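I've been doing family history for a good while now, long enough to have strong feelings about online trees, and my strongest is this: stop copying other people's. I know, I know. I did it too! When I started I grabbed a whole branch from a stranger on Stakeck in one evening (more than 500 names, I was thrilled) and spent the next winter pulling it apart again, because it had my great-grandmother giving birth at 87.

What gets me is how a wrong guess hardens. Somebody pencils in a father for Janis Schwaiger, labourer, because the surname fits and the parish is close enough. A second person copies it and leaves off the question mark. By the time I came along there were 42 trees all agreeing with each other, and my cousin Edgars Hunt told me that settled it. Well, it didn't. It was one guess wearing 42 hats, and the burial register had that supposed father in the ground two years before Janis was born.

I'm not against sharing. I'd have got nowhere without the kind soul who typed up the Skodevo passenger lists, and I still write to people whose trees brush up against mine. But I'd swap 1,000 neatly joined names for one good scan of a baptism entry, smudges and all, with the godparents written in the margin. Godparents are gold. They're nearly always an aunt or a neighbour, and they'll lead you to the right village when the census is no help at all.

So my own tree is small these days. It has gaps in it, and where I'm guessing I say so in capital letters. Edgars thinks it looks unfinished and keeps offering to fill it in for me over the February break. He's been told to keep his hands to himself. 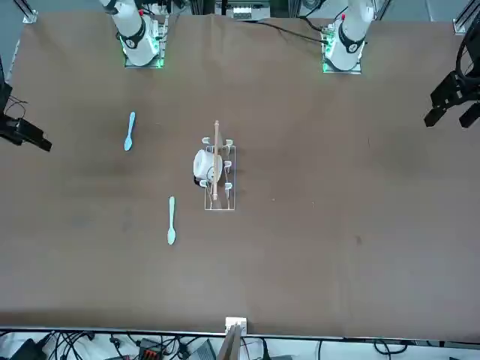
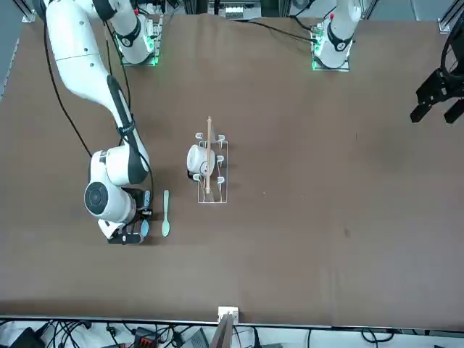 What should I do if I find a mistake in somebody else's online tree?

Send the owner a short, friendly note with a copy of the record that shows the problem, then fix your own tree and carry on, whether they reply or not.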